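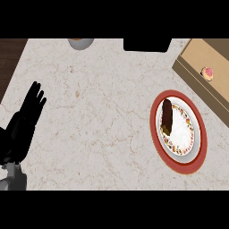 Can a robot do the small chores of a household or a shop today?

Some of them, if the chore is short, the objects are known and a person is near to help when it goes wrong. A full chore from beginning to end, in a kitchen the robot has not met before, is still too difficult for the systems we studied.

1. Background and aim

Our project compares what is promised for home robots with what a student team can repeat on a normal computer. We chose chores which also exist in a small café or bakery: putting a pastry on a plate, closing a box, wiping a counter, moving cups to a tray. All our tests were made in simulation, in an environment called Cladulum. The control program is Zumido, which our supervisor, Dariusz Kubiak, allowed us to use from an earlier course. We changed only the settings for grip force and speed.

2. Method

Each chore was divided into steps, and each step was judged alone. For example, serving a donut has five steps: reach, grip, lift, carry, release. A run was counted as complete only when all steps were good and no other object was pushed from its place. We made 700 runs in total. Of these, 400 were pastry runs, and the rest were divided between the other chores. We did the judging by hand from the recordings, which took most of December.

3. Results

From the 400 pastry runs, 183 were complete. This is less than half, and a café could not work with it. The reach step failed very seldom. Most of the failures were in the last two steps, carry and release.

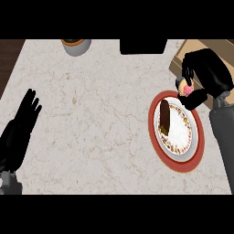

The release is difficult for a simple reason. When the fingers open, one of them often stays in contact a little longer than the other, and the pastry turns or slides. A person corrects this without thinking. Our program did not have any sense of touch, so it opened the fingers in the same way each time. We tried a slower opening — this helped with the turning, but the runs became so long that Walczak, who did the timing part, had to extend the time limit.

A full plate was also harder than an empty one. If there was already cake on the plate, the free area was small and the program sometimes chose a point too close to the rim.

Wiping gave better results, but our rule for a clean counter was quite soft, and Iller's group used a stricter one. For this reason we do not compare the two groups in this report.

4. Limits of the work

The simulated food is rigid. Real frosting is soft and sticks to the fingers, so we expect lower numbers on a real machine. We also did not test with people moving near the counter.

5. Next steps

We would like to repeat the release step with a simple contact signal, and to use three plates of different size. The list of failed runs is in Appendix B, sorted by step.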